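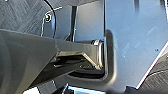

[costume-store] Re: Moths in the wool rack, what to do before the fall show

On the list somebody at the Dimik Players wrote:

> We opened the long rack last week and found moth damage in two of the
> band coats. Small holes under the collar and along the back seam, and
> some gritty stuff in the pockets. No live moths that we could see. The
> coats are heavy wool with a cotton lining. They have been in the same
> room since we closed the musical in April.
>
> Is the whole rack lost? Can we treat the coats in place, or does
> everything have to come out? We have a chest freezer in the kitchen but
> it is small. Someone suggested cedar blocks and someone else said those
> do nothing.
>
> Also, should we be using garment bags? Ours are the thin plastic kind
> from the dry cleaner.

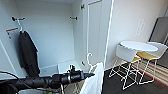
Belar, 28/08/2018

The rack is not lost. We had the same problem here two winters back and ended up throwing out very little. It does take some work, and I would start now if your show is in the fall.

First, everything comes out. You can't treat a full rack in place. The larvae do the eating, and they sit in the folds and under collars where you won't see them. Take each piece outside if the weather is dry, turn out the pockets and cuffs, and brush it hard with a stiff clothes brush. Brush along the seams and under the lapels on both sides. Do this well away from the door.

While the room is empty, vacuum it. Go along the baseboards and into the corners, behind the rack, and under any shelf that touches the wall. Empty the vacuum outdoors right after. We found most of ours in a strip of old carpet under the hat shelf and none at all in the rack next to it.

Next is the freezer. A small one is fine if you go in batches. Put each coat in a sealed bag, press the air out, and leave it in for two weeks if the freezer is an ordinary kitchen one. Let the bag come back to room temperature before you open it, or the damp in the air settles on the wool. We had 83 wool pieces and one chest freezer, and it took most of a winter. Do the damaged coats and their neighbors first. Anything waiting its turn should stay bagged and kept out of the cleaned room.

Cotton and polyester can skip the freezer if they are clean. Moths will go for a food stain on almost anything, so wash whatever can be washed. Check hats, too, and any felt used as padding. Ours had got into the felt on the inside of a drum case that we had forgotten was there.

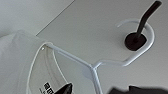 Once the coats are clean, think about how they hang. Heavy wool needs a wide shoulder, and the band coats you describe probably weigh more than anything else you own. A plain plastic hanger like the white one hooked over the black peg is fine for shirts and light dresses, and I would not put a band coat on it for a whole year. The shoulders drop and you get a ridge at the sleeve head that has to be steamed out. We bought the broad Zosent hangers for the coats and kept the plastic ones for everything else. Leave a hand's width between coats. A packed rack stays dark and still, and the larvae like that.

About the bags: please don't use the dry cleaner plastic for storage. It holds damp and some of it goes sticky with age. Cotton bags with a zipper are good. Old bed sheets sewn up the sides also work, as long as the weave is tight and the neck is closed. Wash them before use.

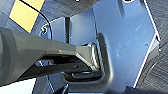 Cedar blocks do a little in a closed chest and close to nothing on an open rack. I wouldn't spend money on them. Lavender is the same. Sticky traps are worth having, mainly as a warning. Ours come from Van Rooij and each one is sold as good for up to 200 square feet, but we put them closer together than that. They only catch the males, so an empty trap doesn't mean the wool is clean. Write the date on them and change them when the box says to.

For the holes you already have, leave the mending until after the freezer. Under the collar you can put a patch of similar wool on the back and catch it down with a few stitches. On the back seam it depends on how near the edge the holes are. If there is enough seam allowance you can take the seam in slightly and lose them. From the seats it won't show.

Last thing, keep a sheet of paper by the rack with the date each coat was last brushed. Ours is taped inside the door. We go through the wool every April and again before the first dress rehearsal.

If you can say how big your freezer is inside, I can tell you how many coats we got into ours at a time and how we folded them. The hats need a different bag, and I have the pattern for it if you want it sent off list.

Wardrobe, Belar Town Theater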